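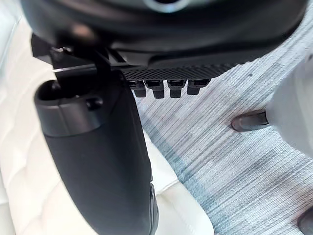 The Jullholm is a two-armed tidying robot that you rent by the month from Holel, and after four weeks I can report that it tidies a sitting room very nicely at the pace of a cathedral being built. Holel would like you to think of it as a discreet presence. I would like them to come and look at it on a pale striped carpet beside white padding, with a long matte black finger on show that would suit a submarine. Discreet it is not, though the black finish does hide fingerprints, including mine.

Rental is £275 a month with a £600 deposit, and you must sign up until May at the earliest. Set-up is handled by a firm called Naseri, who were punctual and took their shoes off without being asked. Their fitter spent most of the morning teaching it where the sofa was. I'd have thought the sofa gave itself away.

It is best with soft things. Cushions go back upright, dropped clothes are picked up and a thrown blanket ends in something close to a fold. Small hard objects are another matter, and it has given up on the same pen cap every evening since it arrived. The battery lasts 60 minutes, enough for one room if you haven't had children round.
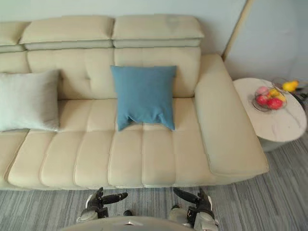
Can you leave it running while you are out?

Holel allows it once the first week's supervised sessions are finished, provided pets are shut in another room. I tried it twice and came home both times to a tidy room and a robot parked exactly where I wanted to walk.

The app is called Corkard and is the weak part. It sends a message for every item moved, and the switch to stop this lives under "Wellbeing". Spare finger covers have to be ordered through it as well — delivery took nine days.
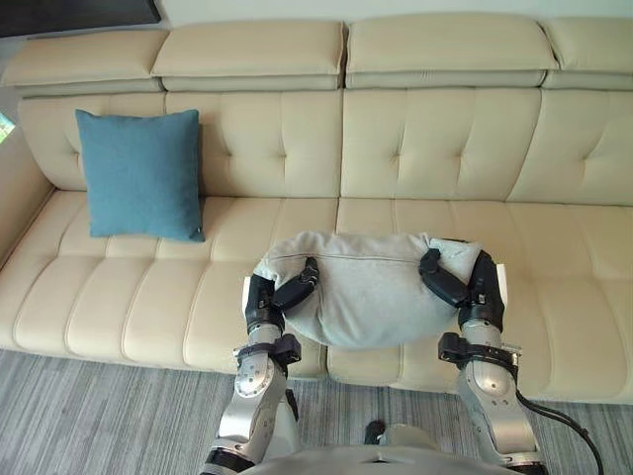 The Jullholm holding a grey fabric pouch by its top corners.

If you'd rather own one, the price is £4,000, with the fitter's visit charged on top. I'm keeping mine until the contract runs out. My back is grateful and the pen cap is still under the table.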